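Guides > Kitchen > Packing Table > Bags and Wrapping

Reading time: 3 min

Section 4. Setting up the bags on a covered table
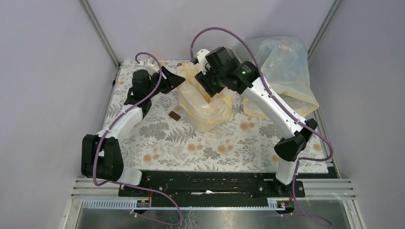

Fig. 4: Small bag standing open in the middle, larger bag behind it to the right, one brown block out in front.

OK, so by now you've got your table covered (Section 3) and you're ready for my favorite part, the bags! I pack a lot of small treats in the winter, and the whole thing goes faster when the bags are standing open before I touch any food. I learned this in February, when I had 119 little parcels to get ready for the Flitari bake sale and spent most of the first evening fishing around for the opening of a bag with sticky fingers.

You'll need one small bag and one larger one for each round, plus whatever you're packing. I like see-through bags with a bit of yellow on them. The color helps me find the edge, and my eyes aren't what they were.

1. Smooth the sheet out from the middle toward the corners. Mine has orange flowers and gray ferns all over it, and if you have a busy pattern too, stick to light-colored bags or bigger items so you don't lose track of the little stuff.

2. Take the small bag and rub the top between your fingers until the two sides come apart. Blow into it if you have to (I do).

3. Push your fist gently down inside to open up the bottom, then stand the bag in the middle of the table. Crumpled sides are fine -- a crumpled bag stands up better than a brand-new flat one.

4. Spread the opening upward and outward. Leave it wide enough for your hand, or you'll be doing step 2 all over again.

5. Put the larger bag toward the back corner on whichever side you work from, with its opening facing you. It can lie right on the sheet.

6. Set your first piece down in front of the small bag. Crooked is fine, I never line mine up.

7. Drop the piece in, check that the bag is still standing, and keep going. When the small bag is full, fold the top over twice and slide it into the larger one.

Note: I stop at 25 small bags per large bag. Bianca Preda, who packs with me most years, goes higher, but her bags are the thick Duremon ones and mine are whatever was on sale at Wendis.

Note: Check for crumbs and broken bits before you start a new bag. Small pieces like to end up near the back of the table, and they're easy to miss on a print. Pick them up by hand -- don't sweep them forward with your sleeve like I used to, they just end up under the next bag.

CAUTION: Plastic bags are a suffocation hazard. Keep them away from babies, small children and pets, and put the spares in a closed drawer as soon as you're done.

CAUTION: Let anything baked cool all the way through before it goes in. Warm treats fog up the bag and go soft by morning.

If the small bag keeps tipping over, go to Section 5, Weights and Clips.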